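Review: Lapointe hand-held gripper pair, after 11 weeks of use

I bought this pair for our small setup in Jillstead, where we record tabletop tasks by hand and later the arm in the cell repeats them. Before it we used the older Cedham set, so I will compare the two where I can.

In the package are two grippers, one charger, a bag of spare finger pads and a short manual. The first setup took me one morning. You mount the marker cube, tighten four screws, and run the calibration with the fingers fully open and then fully closed. The manual does not say that you must do the left one first. If you start with the right, the program waits and shows no message, and I lost one hour with this.

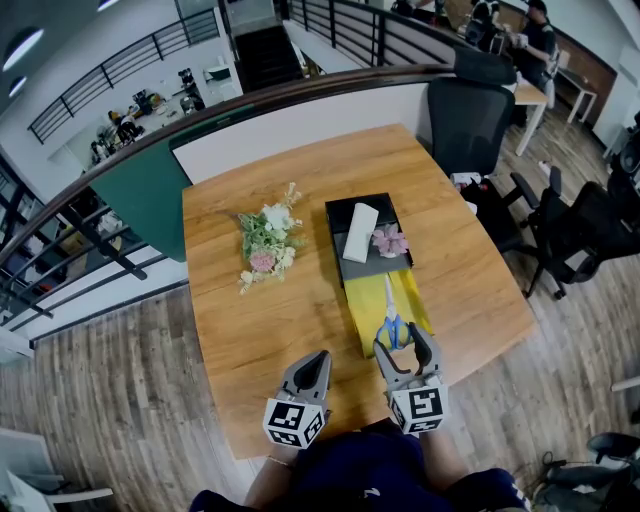

Small tools are the hardest test for me. With the Cedham set, thin handles were slipping out when I turned my wrist. The Lapointe fingers are curved and softer, and they hold scissors well if you come from above and close slowly. Cloth is also good. Very flat things, like one sheet of paper, are still a problem, and I stopped trying.

Now the care, which for me is the main point of a tool like this. I wipe the pads every Friday with a damp cloth, without alcohol, as alcohol made my first pads shiny and they lost grip. The markers must stay clean too. One fingerprint in the wrong place and the tracking starts to jump.

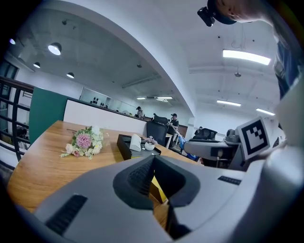
The pads are made for 2,000 closings, says the manual. Mine lasted longer, but the left one became loose in August and I had to change it. This is not difficult: pull the old pad out from the side, clean the groove, press the new one until it clicks. I ordered spares from the shop in Nultotley and waited 12 days -- too long, so please order early.

What I don't like: the charger cable is short, and the screws of the cube need tightening again and again. A drop of weak thread glue helped.

Would I buy it again? Yes, but I would take 2 bags of pads from the beginning.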